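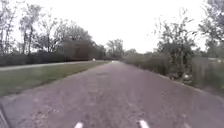 How to Walk and Record a Paved Path Before Repairs

A path survey is a slow walk with a notebook. It gives the repair crew a list of spots to fix and gives whoever pays for the work a fair idea of the size of the job. These steps are the ones we used on the main path at Brendwood, a straight asphalt path with grass and a hedge down one side and a narrower path running alongside. They will work on most park and campus paths.

One person can do it. Two people are faster, with one measuring and one writing.

What to bring

Measuring wheel
Tape measure, 25 feet
Clipboard, pencil and survey sheets
Yellow marking chalk
Stiff hand brush
Four-foot level or any straight board
Work gloves and a bright vest

Step 1. Choose a start point

Pick something that will still be there next year, such as a gatepost, a drain cover or the corner of a building. Write it at the top of the first sheet. Every distance you record will be measured from this point, so describe it well enough that a stranger could find it.

Set the wheel to zero and walk the full length once without stopping to look at anything. Write down the total. Ours came to 382 yards.

Step 2. Divide the path into sections

Short sections keep the notes readable. We used 14, all the same length except the last. Chalk a line across the asphalt at the start of each one and write the section number next to it. Keep your chalk clear of any painted markings.

Step 3. Check the surface

Walk each section up one side and back down the other. Brush off leaves and grit before you judge a spot. Record the following:

Worn patches where the top layer has gone and the stone shows through. Measure length and width.
Cracks wider than a quarter inch. Measure length only.
Potholes. Measure width and depth.
Dips. Lay the board across and measure the gap under the middle.

Rough asphalt is not a fault by itself. Coarse, speckled paving with small stones showing can be perfectly sound. Rub it with a gloved hand. If stones come away easily, write "loose" and measure the area. If they hold, move on.

Step 4. Check the edges

Where grass meets asphalt with no curb between them, the edge is the first place to look for trouble. Find where the pavement stops under the grass by pushing the turf back with your boot. Note any place where grass has grown more than two inches over the pavement, and any place where the soil has dropped and left the edge unsupported. A drop of over an inch goes on the repair list.

Step 5. Check the painted marks

Give each mark a letter: G for good, F for faded, M for mostly gone. Measure one mark of each type so the painter can match it.

Step 6. Look at the hedge and trees

Hedges need two feet of clearance from any pavement. Look for raised ridges in the asphalt near tree trunks, which usually mean roots. Mark these R on the sheet and do not patch them until someone has looked at the tree.

Step 7. Write it up

Copy the sheets the same day. List the repairs by section number, then add up the worn areas. Nesma Benmoussa did our totals and got 324 square feet of loose surface, almost all of it in the first five sections.

Keep the original sheets. We will walk the path again in September and use the same start point and section lines.

Survey sheet layout by Hatem Salem. Page updated 29 July 2023.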